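4장. 화이트보드 설치 후 정리와 일상 관리

Tamwood 화이트보드를 벽에 세우거나 거치하는 작업까지 마치셨다면 큰 고비는 넘기신 셈입니다. 이제부터는 보드를 오래도록 깨끗하게 쓰기 위한 손질법을 차근차근 안내해 드리겠습니다. 조금 길더라도 처음 한 번은 끝까지 읽어 주시면 좋겠습니다.

4.1 처음 쓰기 전에

1. 보드 표면의 보호 필름을 모서리부터 천천히 벗겨 주세요. 급하게 당기면 테두리 쪽에 필름 조각이 남아서 나중에 손톱으로 긁어내느라 고생하시게 됩니다.
2. 미지근한 물에 적신 부드러운 천을 꼭 짜서 표면 전체를 한 번 닦습니다.
3. 마른 천으로 물기를 닦아 내고 50분 동안 그대로 말려 주세요. 그사이 차라도 한 잔 드시면 딱 맞습니다.
4. 보드용 마커로 구석에 짧은 선을 하나 그어 보고, 마른 지우개로 잘 지워지는지 확인합니다.

참고: 천장 조명이 보드에 비쳐 글씨가 잘 안 보이는 자리도 있습니다. 평소 앉는 자리에 직접 앉아서 보시고, 거치형이라면 각도를 조금씩 바꿔 가며 가장 편한 위치를 찾아 주세요.

4.2 종이 붙이기와 마커 두기

1. 자주 보는 일정표나 안내문은 보드 아래쪽에 붙이시면 위쪽을 넓게 쓰실 수 있습니다.
2. 종이는 자석으로 고정합니다. 동봉된 자석 하나로 A4 용지 9장까지 붙일 수 있습니다.
3. 마커는 쓰고 나면 뚜껑을 '딸깍' 소리가 날 때까지 닫고, 손이 잘 닿는 곳에 모아 두세요.

주의: 접착테이프는 되도록 쓰지 마세요. 끈끈한 자국이 남으면 그 자리에 마커 가루가 달라붙습니다.

4.3 얼룩과 마커 자국 지우기

매일 지우개질을 하셔도 희미한 자국은 조금씩 쌓이게 마련이니 너무 속상해하지 마세요. 일주일에 한 번은 물걸레로, 한 달에 한 번은 전용 세정액으로 닦아 주시면 충분합니다. 오래된 자국은 그 위에 보드용 마커를 덧칠한 뒤 바로 문질러 보세요. 생각보다 시원하게 지워집니다!

경고: 철 수세미, 연마제, 아세톤은 표면 코팅을 상하게 하므로 절대 사용하지 마십시오. 세정액을 쓰실 때는 창문을 열어 환기해 주세요.

세정액과 여분 자석은 부품 번호 311로 주문하실 수 있습니다. 7월에는 주문이 몰려 배송이 늦어지기도 하니 조금 여유 있게 신청해 주시기 바랍니다. 이 장의 내용에 궁금한 점이 있으시면 고객지원팀 엘사 융베리(Elsa Ljungberg) 앞으로 편하게 문의해 주세요.
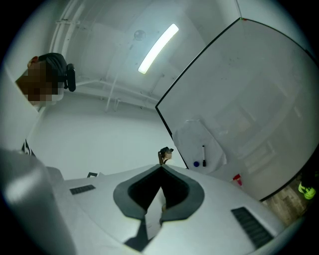 그림 4-1. 검은색 얇은 테두리의 화이트보드와 아래쪽에 붙인 흰색 시트, 검은색 보드 마커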